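Workshop tips: software for hand-held gripper recordings

Collected by Giang Bùi for the Pillevton bench notes. Updated September 2, 2024.

These tips cover the software side of recording household packing tasks with hand-held grippers: timing, tracking, labeling and replay. Mechanical upkeep has its own page.

Set one clock before anything else. Both grippers should stamp their data from the same source. We let the recorder send a sync pulse at the start and again at the end, then compare the two offsets. If they differ by more than 9 ms, the take is dropped. Stretching one stream to fit the other looks fine on a plot and goes wrong at the moment of contact.

Log finger opening as a measured value. The commanded or expected value hides slip. With soft packages the opening keeps changing after first contact as the contents shift, and a policy trained on a flat line will squeeze too hard or let go early.

Soft plastic packaging is hard on perception. Glare moves with the wrist, and printed patterns fold into new shapes. Turn off automatic exposure for the length of a take. If the segmenter splits one wrapper into several objects, merge the masks before you compute a grasp center – fixing the center afterward takes longer.
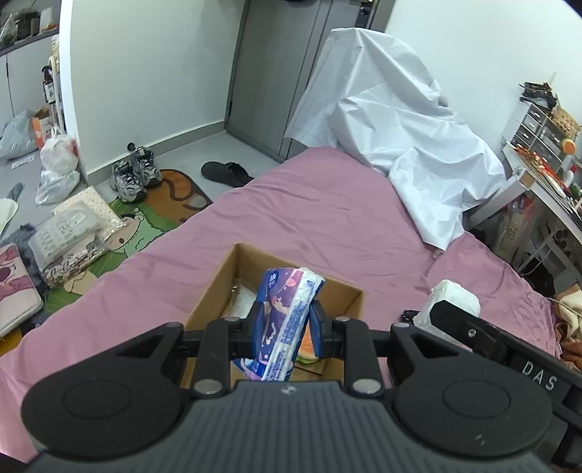 Soft package held upright between the finger pads, over an open cardboard box.

Mark the phases by rule first, then by hand. Our script, Fluton, proposes a boundary wherever finger opening and wrist speed both settle. On the last batch it handled 582 clips and flagged 287 for review, mostly ones with a second squeeze. Accept the easy ones in bulk and read the rest one at a time.

Keep box walls in the collision model, but make them thin and slightly soft. Rigid walls cause the planner to refuse approaches a person makes without thinking. Cardboard flaps get their own entry. Leave them out and the replay clips them on nearly every lift.

Use a cluttered room as it is. Tracking by visual features does better with shoes, mats and shelves in view than against a blank wall. Wrinkled sheets are usable too, with one caution: fabric moves when someone leans on it, so mask the work surface out of the map.

Two-handed takes need a role label. Write down which hand holds and which hand waits, per phase. Mạc, our replay tool, reads this field and will not load a file without it.

Before upload, run the Cillier check with these settings:
max dropped frames: 2
clock offset: on
role labels: required
surface mask: on

Keep the raw files until the replay has passed.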